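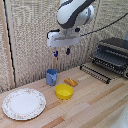 7 min read

20 Jun 2019

School breaks up in a month and I have spent the last few evenings rebuilding the spelling box. A few people at Gumow Primary asked for the method after the parents' evening, so I am writing it down in one place. It covers the cards, the schedule, the error codes and the parts I got wrong last year. It does not cover reading, which is a separate problem with a separate drawer.

Our son is 8. He reads at the level the school expects and spells well below it. He can get a list right the evening before a test and lose most of it within a fortnight. The weekly lists assume that a word tested once is a word learned, and for him it isn't so. The school knows this and has been decent about it, but the lists are set for the whole class and move on regardless.

The box is a plain index card box with 5 compartments. New words go into the first. A word spelled correctly moves one compartment back, and a word spelled wrongly returns to the first, wherever it was. The first compartment is tested daily, the second every other day, the third weekly, the fourth fortnightly and the last once a month. A word that passes the last compartment leaves the box and goes into a shoebox on top of the wardrobe. This is a very old idea and I make no claim on it.

We tried an app before that. Trekari does the same scheduling in software and does it accurately, and for most children I suspect it would be enough. Our difficulty was the input. On a tablet he was picking letters off a keyboard, and the spelling he learned stayed on the keyboard. Asked to write "because" on paper he produced the same version he had been writing since Year 1. The app had the word marked as mature. I cancelled at the end of the trial term and exported the list, which came out as a text file with the accents mangled but was otherwise usable.

Cards

The cards are blank on one side. On the other I write the word in lower case, in pencil first and then in black pen, and underneath it a short sentence with the word left out. The sentence matters more than I expected. Without one, "their" and "there" are the same test item, and he would quite reasonably ask which I meant, and I would give it away by answering.

I buy the cards from Sârbu, the stationer by the station, in the heavier weight. The thin ones let the ink show through and he reads the word backwards from the blank side. I did not notice for several weeks. His scores were very good.

Last August I typed the sentences and printed them on labels, using a typeface called Rakia that is sold as being easier for weak readers. The labels were neat and peeled off at the corners in the heat. I saw no difference in his results between the printed cards and the written ones, though I did not test it properly and one child is not a sample. I have gone back to the pen on grounds of cost.

Choosing the words

The school's statutory lists are a reasonable start, but the order is odd. They put words together by pattern, so that a child gets ten words ending in "-ous" in one go, works out that everything on the page ends in "-ous", and scores well without having learned which words need it. I shuffle them. At any one time the first compartment holds words of mixed pattern, and two words that he confuses are never introduced in the same week. "Quiet" went in during the spring. "Quite" went in once "quiet" had reached the fourth compartment. That gap has worked better than teaching the pair side by side, which was what I did first and which left him with a firm belief in "quiete".

The remaining words come from his own writing. I go through his exercise books at half-term and copy down every misspelling, then rank them by how often they turn up. The result is dull and very useful. A small group of common words accounts for most of the errors: said, they, went, were, where, because, people. None of these is hard in the sense of being long. He writes them constantly, and each time he writes one wrongly he has practised it wrongly.

I had originally planned to work through a published list of the 3000 most frequent words. I wrote cards for a little under half of a single drawer before admitting that he could already spell most of them and that the rest did not appear in anything he wrote. Those cards are still in the cupboard if anyone at school wants them. 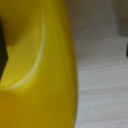

Error codes

When a word is wrong I write a letter on the back of the card beside the attempt. P means the attempt is phonetically sound, so that reading it aloud gives the word. O means the right letters are present in the wrong order. D is a doubling error in either direction. X is anything else. I do not tell him the code at the time. It takes a second to write and it is the only part of the system that has told me something I did not know.

What it told me was that nearly all his errors in the autumn were P. He was hearing the word properly and choosing a legal but incorrect spelling. More phonics practice, which is what we had been doing, was drilling the part that worked. The school agreed to drop the extra phonics group in favour of time on word families and roots, so that "sign" is taught next to "signal" and the silent letter has something to hold on to. By Easter the share of P errors had fallen and the D errors were the larger part. Doubling is at least a rule with exceptions, as opposed to a list of exceptions, and we are working on that now.

Keep the attempts. It is tempting to rub them out so that he does not see them, and I did so in the beginning. I now cover the old attempts with a folded strip of paper held by a clip. He has never shown much interest in what is under it.

Running a session

A session is short. I read the sentence aloud with the word in it, say the word once more, and he writes it on lined paper. He checks it himself against the card. If it is wrong he looks at the card, covers it and writes the word again from memory, then the card goes back to the start. We stop at the end of the day's cards or when he starts guessing, whichever comes first. Guessing is easy to recognise – the pen moves before I have finished the sentence.

There are no stars or points. We had a points chart for a while, exchangeable for screen time, and he became skilled at arguing that an attempt was legible. Moving the card back a compartment seems to be reward enough, and he likes to do it himself.

Holidays need a rule of their own. Last summer we stopped entirely for the fortnight we were away, then came back to a backlog in every compartment and tried to clear it in one sitting. It went badly for both of us. This year the box stays at home and I will simply add the missed days to every date, as though the calendar had been paused. In theory some words will be tested later than they should be. In practice a late test costs us one card going back to the beginning, and a backlog cost us most of a week.

Where we are

The shoebox on the wardrobe has been useful for morale, mine included. I pull a handful of retired cards every so often and slip them into the daily set unannounced. Most come back correct. The ones that fail are nearly all words he has had no reason to write in the meantime, and I have stopped putting those back into circulation. If he needs "knapsack" he can look it up.

His story for the end-of-year display had fewer spelling errors than the one in September and was a good deal longer. I would not attribute that to the box alone. His teacher changed the seating, he started liking the subject, and he is older. The common words were right, though, all except "were", which was wrong in the first paragraph and right in the rest.

Spreadsheet users can keep the dates in a file instead of writing them on the dividers. I did this for a term. It came to over 2000 rows, and I was spending longer on the file than he was on the spelling, so the dividers are back, with the dates in pencil. I still have the blank template and will send it to anyone who asks in the comments. The formula in the last column rounds the fortnightly date to the wrong day if the month changes, so check those by hand.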